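Notes on the Spring Shelf Inventory

The annual review of the household shelves began in January, following the method Lenka Doležal recommended to me last year. Each item is taken down, wiped and assigned to one of 4 groups before anything is returned to its place. The pale pieces were addressed first.
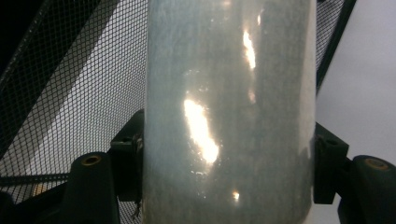
Glossy pale grey-white cylinder, with light reflected on the surface.

Items with a glazed or polished finish are to be cleaned with a soft cloth only. Zdeňka Mikuš has kindly agreed to receive any pieces not retained. The upper shelf will remain reserved for tall items, and the Tóth bowls will move to the hall cabinet. A further entry will address the kitchen drawers.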